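Foam Boards to Stay on the Tables at Cikarlow Workroom

May 19, 2021

The public workroom in Cikarlow will keep the large white foam boards it put on its wooden tables in January, the workroom said Wednesday. The trial was due to end this month.

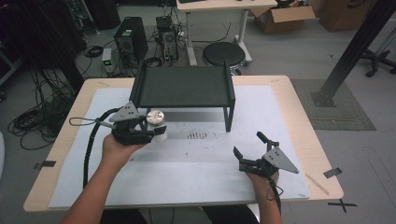

One reader in Prirkance wrote to us that the boards should have come years ago, and that small parts used to roll off those tables and onto the floor every time someone bumped a leg. The same reader asked that the boards be swapped out more often, as a marked board makes it hard to find a dark screw or pin.

Wear is the main complaint the workroom has heard. The board on one of the tables has faint gray streaks on it and a patch of small dark marks, like short scratches, in the area in front of a small dark gray platform. Under the new rules a board can be turned over once and will then be replaced.

The workroom has 17 tables, all with the same light wooden top and rounded edge. They are used for small assembly jobs, model building, repairs and classes. Before the trial, people brought their own mats or worked on the bare wood. Several tops were sanded last fall, and the workroom did not want to do that again.

A full set of boards costs $900 from Flultik, the supplier used for the trial. The workroom will pay for the first set out of its regular supply money. Hourly fees stay the same, and users will not be charged for a worn board. A board that has been cut through or soaked with glue is a different matter, and the person who booked the table may be asked to pay for a new one.

Users sent in 201 comment cards during the trial. Of those, 191 said the boards should stay. Most of the rest came from people doing heavier work, who said the foam gives too much under a clamp or a vise. They may ask at the desk for a bare table, and two will be set aside for that purpose starting next month.

The boards cover most of each tabletop and leave a strip of wood showing. The workroom looked at a larger size that would reach all the way to the edges, but the corners got crushed when people leaned on them or pulled up a chair. The smaller size also stores flat in the closet by the sink, which the larger one did not.

A few other changes go with the decision. Raised stands, like the bench-shaped one with rails along its sides, may be left on a board between sessions on the same day but must be back on the shelf by closing. Heavy items with narrow feet should have a piece of scrap card under each foot. Soldering and hot glue are not allowed on the boards at all – the metal trays by the window are for that.

Drawing directly on the boards is also out. Some users had been penciling outlines to show where each part goes, and the next person at the table could not tell which lines mattered. Paper can be taped down instead, and the desk has rolls of low-tack tape to borrow.

The branch workroom in Chiu is watching how it goes. It has fewer tables, and some are metal, so it may try the boards on only part of the room. No date has been set for that.

In Cikarlow the replacement boards are on order. Tables will be closed one row at a time while the old boards are lifted and the wood underneath is cleaned, with the row nearest the door going first. Bookings already made for those tables will be moved to another row at the same hour. The workroom's hours do not change.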